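Ticket: Second bench cell, parts and budget request
Status: Open, awaiting quote
Raised by: Edgardo Layug
Assigned to: Analyn Lacson
Category: Equipment planning / faults affecting purchase
Opened: 17 Jan 2024

Summary

We need a decision on what to order for the second packing bench before the June budget closes. Rhea Galang has set aside 3,000 for fingers, pads, cables and totes. The arms are on a separate line and are not covered here. Three open faults on the first bench affect what goes on the list, so I am logging them in one ticket.

Entry 1, Edgardo Layug

Fault: cartons crush at the top when gripped high on the side walls. It happens on the light cosmetics cartons and never on the heavier stock. Lowering the grip force to 30 per cent of the controller scale reduced the marking, but two cartons then slipped during a fast move. Force at 40 per cent holds them and marks them.

The rectangular pads are the standard ones from Zistton. They have the right width for the printed cartons but no give. Wato lists a softer pad on the same bolt pattern. I would like two sets on trial before we commit to either for the new bench.
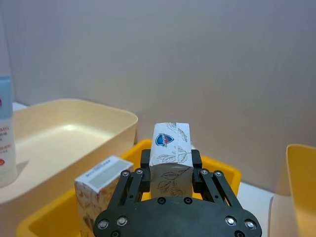

Entry 2, Analyn Lacson

Agree on the trial. Please do not order the Wato pads as part of the main order. Their minimum is 200 pieces unless we ask for samples, and the sample form has to come from a named buyer. I have sent it to Kristine Villanueva.

On force settings: leave the first bench at 40 per cent for now and log any carton that would be refused at goods out. We need that figure to justify the softer pads, which cost more per set.

Entry 3, Edgardo Layug

Fault: left arm drops its gripper connection at full reach. The arm stops, the controller shows a tool timeout, and a restart clears it. Swapping the gripper to the other arm did not move the fault. Swapping the cable did. The cable is therefore suspect and the gripper is not.

Spare cables are not on the current list. I suggest one spare per arm, both benches. The Brastar price is lower but the lead time is nine weeks. Satti hold them in stock.

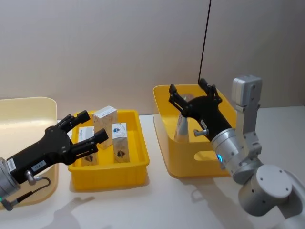

Tote sizes also need settling before the order goes in. The first bench was bought with whatever the stores had, and the arms have had to be taught a separate approach for each depth. The shallow yellow tray gives the fingers a low wall to clear and takes the cartons upright, while the deeper bin with the handle cutout has tall sides that the gripper must come in over. I would buy both types again, in fixed numbers, and stop adding others. The big cream tray can stay as the holding area.

Entry 4, Graça Gouveia

Finance view. The quote from Satti as it stands is 1,322 and covers fingers, standard pads and delivery. Adding four cables and the totes should keep us inside the 3,000, but I need written prices and not an estimate. Please split cables from totes. Cables go against spares, totes against consumables, and a mixed line will be sent back.

Also confirm whether the finger labels are supplied or whether we print our own. If the new fingers arrive unmarked they cannot be entered in the asset register.

Entry 5, Edgardo Layug

Labels: we print our own. I will number the new fingers on arrival and send you the list.

Third fault, minor. On two-arm handling of tubes, the right arm releases late and the tube is pulled off vertical before it is let go. I have added a short pause after the left arm confirms its hold. No late release in the last shift. This one is a programming matter and needs nothing bought, although it does mean the second bench should be ordered with the same finger type on both arms so the program can be copied over.
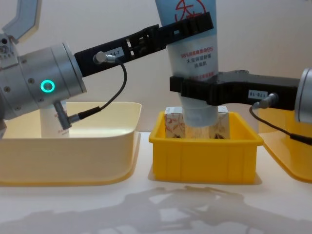
If we mix finger types to save money, each two-arm routine will have to be taught again. I put that at four days of my time. Rhea has asked for this to be noted against the cheaper option.

Entry 6, Analyn Lacson

Noted. Actions:

Kristine: sample request to Wato, two sets of pads.
Edgardo: tote quantities by type, refused carton log.
Analyn: revised quote from Satti with cables on their own line.
Graça: hold the budget code open until the quote is in.

Pad choice stays open until the trial is finished. Cable fault on the first bench stays open until the replacement is fitted and has run at full reach.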